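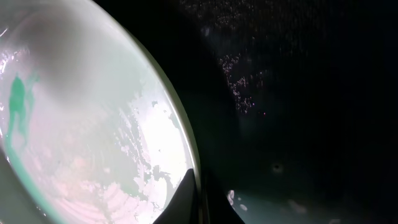 Flillar洗涤单元是一种双臂台式自动化工作站，用于练习和测试餐具擦洗动作。该单元由Zokus公司装配，两条机械臂固定在同一根黑色安装轨上，腕部各有一台小型相机。单元的日常维护以夹爪和相机为主，原因在于两者离水最近。擦洗时夹指常伸到盆沿旁边，盆内有一层薄液，沿盆壁附着白色泡沫，盆外的深色表面上也会散落细小水珠，因此防溅处理和班后擦干都列入固定规程。

结构

机械臂的连杆为白色，肩关节外壳、腕部和夹爪为黑色。线缆从腕部引出，绕成一个宽环，再沿上臂回到肩部并通向底座。线环须留足余量，保证腕部转到极限位置时线缆不受拉力，也不得垂到盘碟上方。安装轨上的接头应朝向操作者一侧，便于断电检查。

工作台为木面，使用前应确认台面平整，安装轨无松动。轨上螺钉每30个工作日复紧一次，复紧后须重新校准两臂的相对位置。

安装与校准

初次安装按先机械、后电气的顺序进行。安装轨就位后，依次固定左臂和右臂，接通控制线，再逐个关节回零。回零时台面上不放餐具。

双臂校准的目标是让两个夹爪在台面中央上方会合而不相碰。操作者先以低速将左夹爪移到参考点，记录关节角，再对右夹爪重复同一步骤。Solveig Forsberg编写的操作手册建议每次校准至少取14个参考点，其中应包括台面四角和大碗正上方。若同一点两次读数不一致，应先检查肩关节紧固情况，再检查线缆是否牵扯腕部。

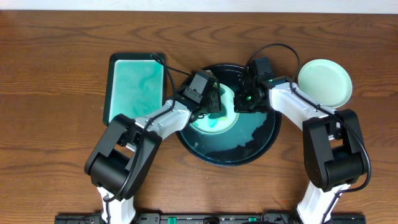
校准完成后摆放餐具。大碗居中，托盘和圆盘分列两侧，各件之间留出夹爪下降的空间。餐具位置变动后不必重新校准机械臂，但须更新程序中的物件坐标。双臂同时进入中央区域时，速度上限应设为正常值的一半，直到连续完成100次空程动作而无接触报警。

夹爪与海绵

夹爪为两指平行式，夹指呈黑色。擦洗海绵由两指从下部夹住，上部露出，研磨面朝向待擦表面。夹持力过小，海绵会在擦洗中转动；夹持力过大，海绵腰部收窄，研磨面边缘外翻，接触面积随之减小。调整时从低力值开始，逐级增加，至海绵在侧向推动下不再滑移为止。

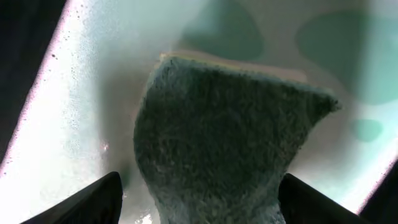

图3　夹爪两指夹持海绵，深绿色研磨面后方可见浅黄褐色泡沫层。

海绵属消耗件。研磨面纤维明显脱散，或泡沫层与研磨面开始分离时，应予更换。新海绵的厚度与旧件常有差异，更换后须重设夹爪开度。

清洁与检修

每班结束后，先将双臂移至停放位并断电，再用拧干的软布擦拭夹指和腕部外壳。相机镜头单独使用无纺布，不得与擦夹指的布混用。水渍残留在镜头上会形成模糊斑点，影响物件定位。夹指根部的缝隙容易积存洗涤液，可用棉签清理。

Grotberg实验室的检修记录共收录1,512条，负责整理的Margit Juhász将其分为机械、线缆、图像和程序四类，其中以图像类居多，多数在清洁镜头后消除。线缆类故障次之，常见于腕部出线口，表现为夹爪指示灯闪烁或动作中断。处理方法是断电后拔下接头，检查针脚有无锈迹，必要时更换整段线缆，不做局部接续。

夹指磨损的判断以指尖为准。两指闭合后若指尖仍有透光缝隙，应成对更换，不可只换一侧。更换后重复一次空夹和一次带海绵的夹持测试，结果记入Solberg维护表。

撰文：Margit Juhász　2021年1月10日

联系编辑部 | 版权所有，未经许可不得转载 | 返回顶部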